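Two-armed robot learns small jobs from recorded examples

Engineers at Drenik have started recording a new set of examples for Marty, the company's learning system for two-armed robots. The work is being done at its Wemton workshop, where both arms share one board with a red border.

The jobs include bringing small parts together between two grippers and writing with a marker pen.

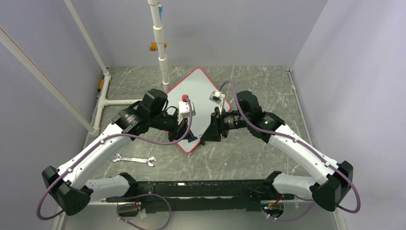
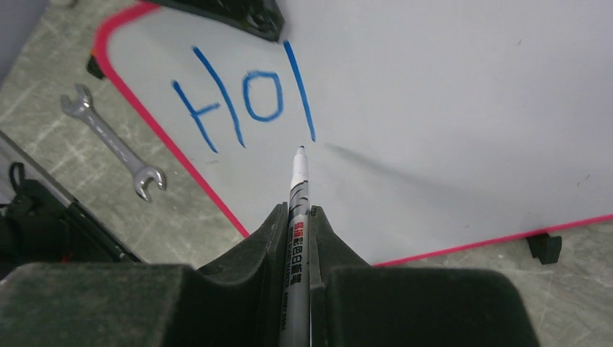 Each job is repeated many times, with small changes in where things start. Iara Villalba, who leads the recording work, said the team had 470 usable examples so far and wanted at least 100 more of the writing.

"Writing shows up small errors that other jobs hide," she said. "If the arm drifts, it's there in the letter."

Six people take turns on the sessions — mornings only for now — and every recording is checked before it goes into the set. Clumsy attempts are kept but marked as such.

Drenik plans to begin training in January. A second set will follow at its Briditz site.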